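Automotive Detailer / Vehicle Prep, plus Trim Shop Hand (2 roles)
Angelovski Motor Restorations & Electric Conversions
Posted November. Open until filled

Flat out here and need people. Two spots going in the workshop, both full time, both starting as soon as you can give notice where you are now. Read the whole thing before you ring please, most of the questions we get are answered further down.

Who we are

Family business, started by Gorazd Hoxha doing panel and paint on old wagons and utes, now mostly full restorations and a growing line of electric conversions on classic bodies. We do the metal, the trim and the wiring looms in house. Paint is in house too except pearls and candies, those go out. Eleven on the tools at the moment, plus the office. Big shed, decent roller doors, gets warm in the arvo in summer and we start early to beat it.

The big job this season is the Preltlow, a one-off show coupe for a private client. Aluminium body over a donor chassis, battery pack under the floor, long bonnet, no door handles (don't ask, we had the argument already). It goes on a stand at a concours and it has to be right from every angle including underneath. After that there's a run of four wagons behind it, so this is not a short gig.

Role 1: Detailer / vehicle prep

What you'd do
Cut and polish, single stage and clear over base
Wet sanding, orange peel removal, you should know when to stop
Engine bays, wheel arches, undersides
Glass, brightwork, badges off and on
Prep for photography and shows, including travel with the car two or three times a year
Keeping the wash bay decent. Drain gets cleaned by whoever is in there last, no arguments

What we want
Two years min on a rotary and a DA, and happy to be tested on a scrap panel
Paint depth gauge experience
Full drivers licence, manual. Half of what comes in has a column shift and you'll be moving them around the yard
Good eyes. Sounds silly but we check under the lights

Role 2: Trim shop hand

Working under Ljubica Ionescu, who runs trim. Leather, vinyl, headlinings, carpet sets, door cards. You don't need to be a qualified trimmer but you do need to sew a straight line on an industrial machine and be patient about glue. Someone coming out of upholstery, marine covers or sailmaking would do well. Apprenticship is possible for the right person, talk to us. If you're already part way through one and your boss has gone bust, definately talk to us.

Stripping old seats is a lot of the first few months. Dust mask supplied, wear it.

Hours and pay

Start 6.55 am, knock off 3.30 most days
40 hours a week, overtime at the proper rate before shows
Detailer $38 to $44 an hour depending on the panel test, trim hand $33 up
Super on top, tool allowance, boots and uniforms supplied
Four weeks leave, shed shuts over Christmas so some of it comes out then
Parking out the back. Not on the verge, council has been around

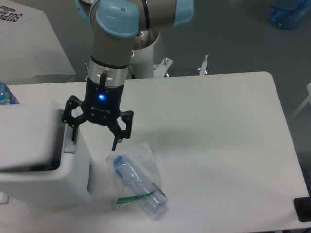
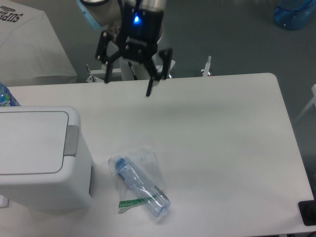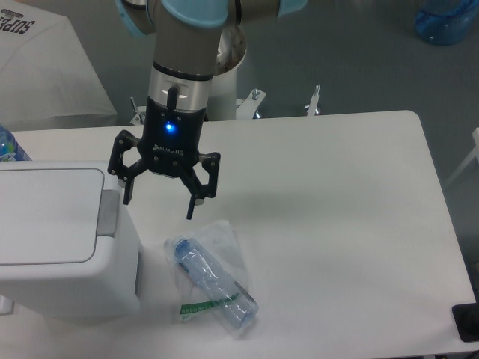
Robot arm and gripper over the white table.

Other stuff worth knowing

Phones in lockers when you're in the paint end. Client cars are covered by confidentiality and that includes your mates' group chat. The Preltlow especially, nothing goes out till the owner has done his own reveal. You'll sign something.

Radio is on in the main shed. Mahfuz Khan controls it, take it up with him.

No rings, watches or belt buckles near finished paint. Overalls with covered buttons, we give you three sets.

High voltage work is done by Stojan Petkov and his offsider only. When the orange tape is up you stay outside it, doesn't matter if your rag is in there. There's a short induction in your first week and it's paid.

We're 80 metres from the bus stop and about ten min walk from the station. Bakery on the corner does a good pie, shuts at two.

Visa holders welcome to apply if you have full work rights now. We can't sponsor this year.

How to apply

Email a resume, one page is fine, two max. Put DETAIL or TRIM in the subject line so it lands in the right pile. Photos of your own work are worth more to us than a cover letter. Before and after under the same light, phone pics OK, no filters. For trim, a close-up of a seam and a corner.

Two referees we can phone. Not email, phone.

What happens next: Stojan Kadrić in the office reads everything and calls the ones we want to see. Short chat on the phone, then a paid half day in the shed. Detailers get a black bonnet with holograms in it and two hours. Trim people get a squab to recover, pattern supplied. Bring your own pads if you're fussy, we've got Lamenico and a couple of others on the shelf.

Trial days start 8 am so you can find the place first. Enclosed shoes or you're going home.

If you haven't heard in a fortnight, call. Things get missed in show season and we'd sooner be nagged. Best time is smoko, 9.30, or after lunch. Ask for Stojan K, not Stojan P, he'll be under a car.

Agencies: no thanks, we've got it covered.

Also taking names for casual car washers on show weekends, school leavers fine, same email, put CASUAL in the subject. Cash in hand not available so bring your tax file number.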